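Verifying a graphic video claim before it goes in a wire summary

Posted in: News Desk Help > Verification
Posted 3rd November by clamwood_desk

I compile a daily security digest for a small regional outlet. We don't have reporters in the field. When an armed group releases a video claiming an attack or a killing, the agencies often move a first line within minutes and then correct it over several hours. Last week we ran a summary that said a checkpoint outside Trernport had been overrun. The agency copy said the group "claimed" it had been overrun. Our editor cut the attribution for length and we had to run a correction.

Two things I need to settle for our style sheet:

What is the minimum attribution when the only source is the group's own video?

Is there a standard way to log which version of the agency copy we worked from? Our CMS (Lacroix, self-hosted) overwrites the wire item each time it updates.

Our digest is capped at 500 words for all items combined, so long disclaimers are out.

lacroix_admin_2

Second part first. Lacroix overwrites by default, but it doesn't have to. In the feed settings there is a field called item retention. Set it to "all versions" and each update is stored as a separate record under the same slug, with the time received. The editor then shows a version number next to the headline. Copy that number into the internal note on your own story.

Storage is not a problem. Our archive holds 3,895 wire items with every version kept, and 2,195 of those have at least one update. The largest had 163 versions, during an election. Text takes up almost nothing. If you also retain video, put it on a separate volume and restrict access, especially for graphic material. Turn off automatic thumbnails for that volume or the frames will show up in search results for anyone with a login.

One known bug: if the agency sends a kill notice under a new slug, Lacroix does not link it to the original. You have to search for kills by hand.

divport_subs

The attribution goes in the same sentence as the claim. A sentence that can be cut must not be the one holding the attribution. So:

"The group said in a video that it had taken the checkpoint. The army has not commented."

If the editor drops the second sentence, the first still stands. "Claimed" is acceptable but some desks avoid it as loaded – "said" does the same job. Do not use "confirmed" for anything that comes from the group itself. State whether you or the agency have verified the place and date of the footage, and if neither has, write "could not be independently verified" once per item.
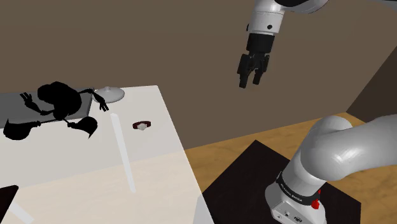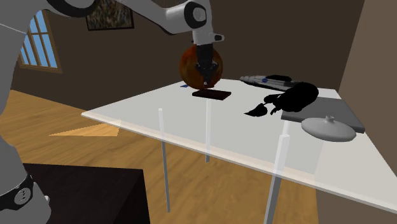 For deaths, wait for a government, the family or a second agency before naming anyone in a headline. Body copy can carry the name if the agency does, with the source next to it. We also don't link to the original upload or give the name of the channel that carried it.

Keep the old version of your digest when you correct it, and say in the correction what the earlier text said.

trernport_reader

Just write "alleged" in front of everything. Works for us.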